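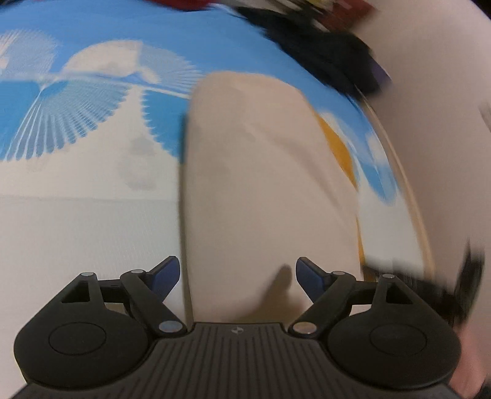
Washing Habits and the Life of Cotton Bedding in Student Housing
Project report, Textile Care course
Birutė Kuusk and Elif Naz Türkmen
Supervisor: Edgars Kalniņš

1. Why we chose this subject

When students move into the Plaltum residence, they usually bring one or two sets of bedding from home. By the second year many of these sets look old. The colors are pale, the cloth has small balls on the surface, and the corners of the fitted sheets are thin. Our neighbors often told us that the cotton was bad quality. We wanted to know if the way of washing has also a part in it.

Our question was simple: which washing habits do students have, and what do these habits do to a cotton pillowcase in the course of one semester?

2. How we worked

The work had two parts. The first part was a short questionnaire, which we put in the mailboxes of the residence. We received 100 answers. We asked how often people wash their bedding, at what temperature, how much detergent they use, and how they dry it.

For the second part we bought plain dyed pillowcases from the shop Kornero, all from the same shelf and the same color. We divided them into 3 groups. Group A was washed at 40 degrees and dried on a line. Group B was washed at 60 degrees and dried on a line. Group C was washed at 60 degrees and dried in the machine on the hot program. Every group was washed on Thursday evening, when the laundry room is quiet. We used the same powder for all groups, and we measured it with a kitchen scale.

After the last wash we compared each pillowcase with a new one that had stayed in a closed drawer. We looked at color, size and surface. Vija Ots from the parallel class judged the color without knowing the groups, so that our own expectations would not decide the result.

3. What we found

Most students answered that they wash bedding at 60 degrees, and that they choose this temperature out of habit from home. Many do not measure the detergent at all. They pour it until it "looks enough", as one person wrote. The tumble dryer is the most common way of drying in winter, because the rooms are small and a wet sheet has no place to hang.

The pillowcases in Group A were closest to the new one. The color was a little softer, but Vija put two of them in the "new" pile by mistake. Group B had lost more color, mainly along the seams. Group C was clearly the worst. These pillowcases had become shorter, and the surface felt rough. There was also more lint in the filter than we expected — we kept it in a jar and showed it in our presentation.

4. Problems in the work

One wash of Group B was done with too much powder, and we repeated the rinse. We do not think it changed the result very much, but it should be mentioned. We also tested only one kind of cotton. A thicker cloth, or a mix with polyester, can behave in a different way. The color was judged by eye, and a measuring device would be better.

5. Advice for the residence

We suggest a small card next to the machines with the correct amount of powder for a half and a full drum. We also asked the house manager about a second drying rack for the basement. She answered that there is space for it behind the door, if the bicycles are moved. The request is now with her office, and we expect to hear the answer in December.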